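September
By Sze-wing Chu

Robot club gets the bin job -- Trellmont students go for tidy-up round

Students in the Trellmont robotics club have picked their task for the Brarnstead schools and colleges meet, and it's one most people do at home without thinking. Open a bin, put the rubbish in, shut the bin again.

The club drew up a shortlist before the summer break. Stacking cups was on it, so was laying a table. The bin won on a show of hands, helped along by the scoring sheet, which gives 300 points for a finished tidy-up round and takes points off for anything that ends up on the floor.

Work started again in the first week of term. The group meets after lessons, from 4.15 pm until the site closes at six, and splits in two: one half on the code, the other at the table moving the arm through each step by hand controls and saving the runs. They had 581 runs saved when I called in. Not all of them good ones. The failed ones get kept too, in a seperate folder, and someone goes through them at the end of each session to write down what went wrong.

Lid first. It has given more bother than the rest of the task put together, the students say. Push in the wrong place and the whole bin slides. Come in too low and the fingers knock the side. The current plan is to bring the gripper down wide open, close to the hinge side, then work round from there. An earlier plan, coming in from the front, has been dropped for now.

Then the rubbish itself. Bottles are fairly kind to a gripper, as long as they don't roll. Clear wrap is a pain -- it is thin, it changes shape each time it's dropped, and the program has trouble telling it from a plain table top.

"You get one good grab and think you've cracked it," said one of the second years on the table side. "Then you crumple it up again and it's a diferent object."
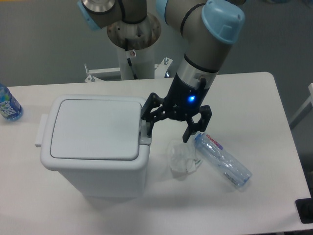

What happens at Brarnstead

Each team gets two attempts and the better one counts. Judges set the items out, so nobody can practise the exact layout. Teams can ask for a restart in the first minute but lose points for it. After that it's hands off until the clock stops.

The tidy-up round is in the morning, doors at 9.30 am. A timed sorting round follows after lunch and Trellmont have entered that as well, though with a smaller group. The top mark across both rounds is 918, an odd total that comes from the bonus table and has been argued over every year I've covered it.

Trellmont came mid-table last time out. They lost most of their points on a dropped item late in the second attempt, and a restart before that. The aim this year is a clean run, then speed if there's time for it.

Masanja, the parts shop on the ring road, has put in money for spares and the coach. The club pays for the rest from the spring raffle. Nearly all of last year's members have stayed on and there is a waiting list for the coding half, less so for the table half, where new faces are wanted. No experience needed. Bring a laptop if you have one, the club can lend if not.

Parents and friends can watch at Brarnstead from the side seats, free, no booking. Under-16s need an adult with them. Food on site is crisps and hot drinks only so bring lunch.

The club will hold an open session before the meet, 5 pm start, main workshop. They plan to do a full practice attempt with a visiting teacher acting as judge. Date to be put on the noticeboard once the room is confirmed -- check there and not the old web page, which still has last year's times on it.

Results from Brarnstead will go up here the same evening.

Related

Prunano line-following cup: entries open for younger teams
Masanja offers spare motors to school clubs
Brarnstead meet: parking and bus times
Trellmont workshop gets new benches
Coding club moves to the library, 4 pm start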